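July 2024. Gbeho cell, two-arm bench

Picked up from the May entry. Left arm still closing late on the wrist side, right arm OK. Powered both down, pulled the left gripper first.

Finger screws on left: one had backed out, you could turn it by hand. Cleaned the thread, new drop of medium threadlocker, torqued, paint mark across the head so we can see if it walks again. Did the same on the right gripper while I was at it. Right screws were all tight but the old paint marks were gone, so no way to know for how long.

Finger pads have some glazing on the inside faces. Scuffed them with fine paper, wiped with alcohol. Did not replace. We have 3 pairs left in the Lemard drawer, need to reorder before the next long run. Part number is on the lid, not the one in the Senex sheet, that one is the old wide pad and doesnt fit.

Cable on left wrist camera was rubbing on the bracket again. Moved the tie one slot back and put spiral wrap on it. Ran joint 6 slow to both limits, cable has slack now at both ends. If the image drops out near the limit again, suspect the connector and not the cable.

Grip force was set to 20 in the left config and something else in the right, no idea who changed it or when. Both at 20 now. Saved as teketow_bench_b, old file kept next to it.

Then the eraser shelf check, left wrist view up on the monitor, right arm doing the reach. Far end of the top shelf is the worst spot for the right arm becuase the fingers come down steep, so that's the one I use for setup. Want both fingers past the foam before closing. 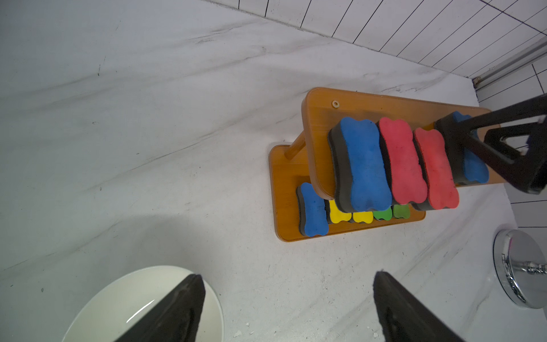

Left wrist cam, right gripper down at the far blue eraser, top shelf. Own fingers at the bottom.

Own fingertips both in view at the bottom, so camera tilt can stay where it is. Left the bracket alone.

Height offset for the top shelf: went down in small steps, stopped when the tips cleared the board on a dry run with no eraser. Wrote it in the Teketow config as well as on the tape on the controller. Bottom row not done yet. Overhang leaves not much room for the fingers from above, will need a side approach and a seperate offset.

Crumbs on the counter, wipe down before homing.

Counter on the left gripper reads 3000 cycles since the last pad swap. Senex sheet calls for a screw check every 700, which we clearly skipped. Put a reminder in the log header.

To do
- reorder pads (narrow)
- side approach, bottom row
- recheck paint marks after next run
- spare wrist cable, right arm has none
- ask for the torque driver back

Left arm parked, right arm parked, air off, e-stop in.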